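Osdale Assistive Robotics Program
@OsdaleAssistive
23/11/2023

1/ The program has opened the garment-handling portion of its demonstration library to partner laboratories. This thread summarizes how the demonstrations are recorded and what partners should expect.
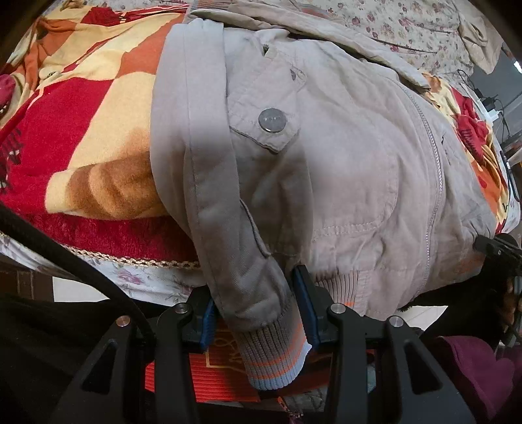 2/ Each demonstration is performed by a person holding a gripper in one hand. The operator completes the task at a natural pace, and the recording is later used to train the Jonia arm. No robot is present in the home during recording.

3/ Jackets have proved the most demanding category. A ribbed cuff stretches when pinched, while the twill of the sleeve does not. Operators are asked to take hold of the knit, pause briefly, and only then begin to move the sleeve.

4/ The library currently holds 1,273 accepted demonstrations. Our target is 3,000 by the end of July. Folding, sleeve straightening and hanging are all included. Fastening zippers and snaps is outside the present scope.

5/ Recordings are made on ordinary beds with ordinary bedding. Patterned blankets are welcome. Early models trained on plain tabletops at our Trornell site performed poorly when the background changed, and the protocol was revised accordingly.

6/ Remote control was also evaluated. Dong-hyun Na and Fatos Hodžić compared the two methods on the same garments. Operators using remote control required almost 4 times as long per sleeve and reported difficulty judging how firmly the fabric was held.

7/ Remote control remains in use for corrections. When the arm loses a cuff, an operator takes over, restores the grip and returns control. These segments are labeled separately in the library.

8/ Requests for access should be directed to Zixuan Xiong in the data office. Laboratories that submitted the earlier form do not need to apply again.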